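Okay, I finally have enough done on the sunroom to post about it. This is going to be a long one, so get a drink. (November 20, 2023, for future me who will want to know when this started looking like a room.)

Background for new people: the back of our house has a brick wall and a lot of glass stuck onto it, and since we moved in it's been the place where boxes go. Cold in winter, an oven in June. I have wanted to sit in there with a book for two years.

The big thing that changed my mind was the light. I went in one morning to look for the good scissors and stood there for ages. The tree comes right up over the top of the lower half and you get leaves and sky and nothing else. No neighbors! No trash cans! Why were we keeping a broken fan in there!

So step one was clearing out. I gave myself one rule, everything leaves the room and has to earn its way back in. Most of it didn't. Four trips to the Quansah drop-off with the back seats down.

Found during clearing: one ice skate, a bag of very nice buttons, the manual for a dishwasher we don't own, the good scissors.

Step two, washing. I used a Skaser squeegee on a long pole and I am now a squeegee person. Warm water, a tiny bit of dish soap, top to bottom, wipe the blade every single pass. The water in the bucket was a color I won't describe.

If you're doing this yourself, pick a gray day. I started in full sun and it dried in streaks before I could get down off the step stool. Did the whole side again the next afternoon under clouds and it was so much easier.

Step three was the panels, and this is the part people keep asking me about. I wanted the top open to the tree and the bottom closed off, so it feels tucked in when you're sitting down. Curtains looked fussy. Frosted film bubbled on me (twice, I don't want to talk about it).

Ended up with plain white panels from Pakwood. The whole order was $203 with delivery, which for the size of them made me very happy. They came wrapped so well that unwrapping took longer than measuring.

Measuring tip: do each opening separately, even if they look the same. Mine do not match. The house has opinions.

And I left the frames dark! Everyone told me to paint them white too and I almost did. So glad I waited, because the dark lines against all that white are my favorite thing about it now.

Okay, photo time.
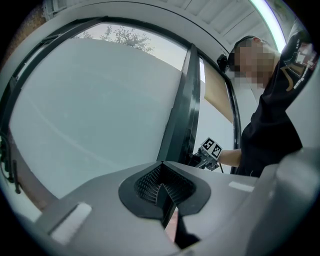

White panel, dark frame, tree on top. Yes, that's the slatted ceiling up there too.

Look at the leaves just peeking over! I could have gone a little higher with the panels and lost them completely, so I sat on the floor with a piece of cardboard and kept moving it until I liked it. Very scientific.

The slats stay. I love them. They need a proper dusting and I have been putting it off, so if anyone has a trick for getting between slats without eating the dust, please tell me. A sock over a ruler is my current plan.

Also keeping the brick as it is. It's that reddish brown that goes so dark in the corner, and next to the white it looks really warm to me.

Still to do: something soft for the floor, a chair (I have my eye on the Inia one with the low arms, it's been in my cart for nearly 40 days), and a small table for tea.

Plants are a maybe. I know, I know. Let me get the chair in first and I'll take suggestions for things that can handle a cold night.

More when the rug shows up!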